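Looking After a Light Wooden Worktop (and Getting the Marks Out of It)

By Ülle Kalniņš
5 minute read
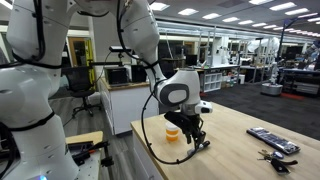

GRUSTGATE, January. I have had a lot of letters about tabletops since the autumn, more than I've had about anything except moths, so I've put everything I know in one place and you can skip to whichever bit matches your particular disaster.

First of all, find out what's on the surface. Put a drop of water somewhere out of the way and go and make a cup of tea. If the drop is still sitting there in a bead when you come back, you've got varnish or a good coat of wax. If it has sunk in and left a dark spot, the wood is oiled or bare and it's probably thirsty. Don't worry about the spot, it dries out by itself.

White rings

Cups and hot dishes leave these, and they look far worse than they are (my mother kept a doily over hers for the whole of my childhood!). On varnish or wax, try a little plain white toothpaste, the old chalky sort and never the gel, on a soft damp cloth. Rub along the grain, gently, and wipe it off every minute or so to see how you're getting on. If it's stubborn, smear on some mayonnaise, leave it overnight and buff it away in the morning. I know how that sounds, but I've rescued a sideboard and two bedside tables with a jar of it.

Black marks

These are usually from iron and water together, an old tin or a wet pan left standing, and they go deeper. Lemon juice will shift a faint one. Dab it on, give it ten minutes, rinse with a clean cloth and let the wood dry properly before you decide whether to go again. Anything darker wants sanding.

Sanding and oiling

Start no coarser than you need. For ordinary dullness I go over the whole top with 216 grit, or whatever your shop keeps nearest to it, and finish with 300. Always with the grain, always with a cork block, and do the entire surface even if the mark is the size of a penny, or you'll end up with a pale patch that catches your eye every time you sit down.

Then hoover, wipe with a barely damp cloth and leave it for an hour. Put the oil on with an old cotton vest, thinly, and wipe off whatever hasn't soaked in after 20 minutes. Two thin coats, a night between them. A 500 ml tin does our kitchen table and both benches with enough left for the chopping boards.

Please be careful with the rags. Oily cloth screwed up in a bin can heat up and catch fire all on its own, so spread yours flat outside until they're stiff, or soak them in a bucket of water first.

Crumbs in the joints

Kęstutis Tamošiūnaitė wrote to ask about the gap where two boards meet, which in his house is mostly toast. A wooden cocktail stick run along the groove, followed by a dry paintbrush, gets nearly all of it. Knives scratch, so leave them in the drawer.

Next month I'll be doing wobbly chair legs, and there's a good deal to say about glue.

Contact the Grustgate Household Page | © Grustgate | Back to top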